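Search this site Go

12/02/2026

MEDIA RELEASE

Privell asks the nation to stop putting eleven cushions on the spare bed

3 min read

Homewares company Privell has launched the Cilby guest room range, a set of furnishings for the room most households describe as "the spare room" and use as a place to keep the ironing.

The range covers a bed, a bedside table, a lamp and a low sofa, along with the linen to go on top. It took two years to develop, a good part of which was spent arguing about throws.

Privell surveyed 1,235 customers last May on how they get ready for visitors. Of those, 777 said they made up the spare bed on the day, and 64 admitted to doing it while the guests were parking. The company has chosen to regard this second group as its core market.

"People kept telling us they wanted a hotel look, and then they'd tell us they had four minutes," said Privell range manager Frans Lambrechts. "So we took things away. Two pillows at the head, doona folded back, a fringed throw over the foot. If your mother-in-law wants a bolster she can bring one."

The colours are grey, white, and a blue-grey that went through 16 names before being called blue-grey. Lambrechts said the company had considered a mustard accent and had recovered.

The bedside table is wood in a light honey finish with an open shelf underneath. Early versions had a drawer. Testers filled it with dead batteries and takeaway menus within a week, and the drawer was dropped. The Hendriks lamp has a slim brass stem and a round base, and leaves enough space beside it for a glass of water and whatever the guest is pretending to read.

The Jomora sofa is for households with the floor space. It sits low, has loose back cushions and can be used for sitting, though Privell's own research suggests it will mostly hold an open suitcase.

The fringed throw is also sold separately. An initial run of 700 has been made in dark grey, a shade selected for its tolerance of dogs.

The full Cilby range is in Privell stores now. Delivery to regional addresses is available and assembly can be booked at the counter. Ironing is not removed.

Shares 64 Comments 1 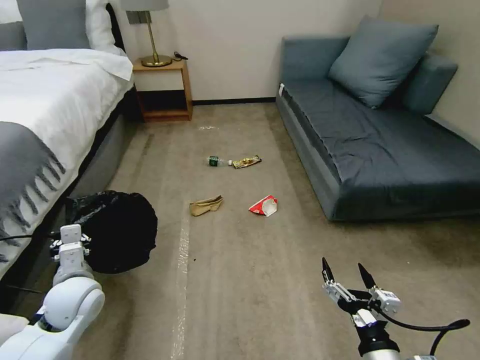 Frans Lambrechts can come round and tell my mother-in-law about the bolster himself. Does the throw go in the machine, or does the fringe end up in one big knot like our last one did?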